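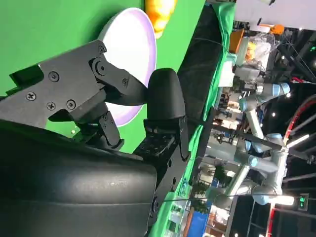 I have a weakness for plates with a coloured rim, and it's getting worse. It started in May, at the big house clearance shop in Plosley, where I went in for a lampshade and came out with 18 side plates (no lampshade). White in the middle, lavender round the edge - how was I meant to leave them there?

My sister thinks plates should be plain white, full stop. I did try! But a plain white plate on a white cloth makes me feel as if I'm waiting for a blood test, and the same supper looks so much jollier with a bit of colour round it. Put a rimmed plate on a bright green table and even toast seems like an occasion.

Green and lavender sounds dreadful, I know. Think of a crocus, though, and have a go. I've now got my eye on a mustard-rimmed set at Ackroyd, and the cupboard door already won't shut.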